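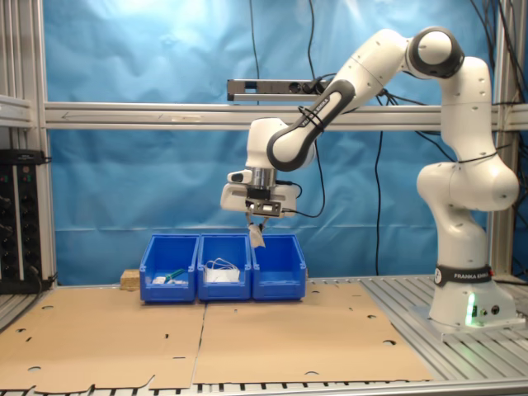
Wednesday, after tea. Sorting out the small stuff for the Urthorpe cupboard, which has been on my list since October and which I kept putting off in favour of anything else at all. The idea is one bin per sort of thing, so you can reach in without emptying the lot on the floor. I've gone with the blue open-fronted ones, side by side, and put cardboard down in front because I can't bear the clatter of bits on bare metal slats. Cables get the middle one for now — they tangle whatever I do with them, and I've given up on winding them neatly.

Labels next. I want the 14 mm tape, the wide one, but the Cosport order came with the narrow again (order 873, if anyone fancies ringing them). Kettle project things stay separate, please! 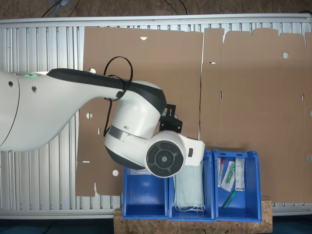
Masks and swabs are the other job. I'd like them kept well apart from the tools, and swab tubes shouldn't share with masks either — two lots, two bins. Still no idea where the Kato leftovers should live. Top shelf until somebody complains. Must also find the lid for the big crate and check the dates on the swab packets before they go in the cupboard.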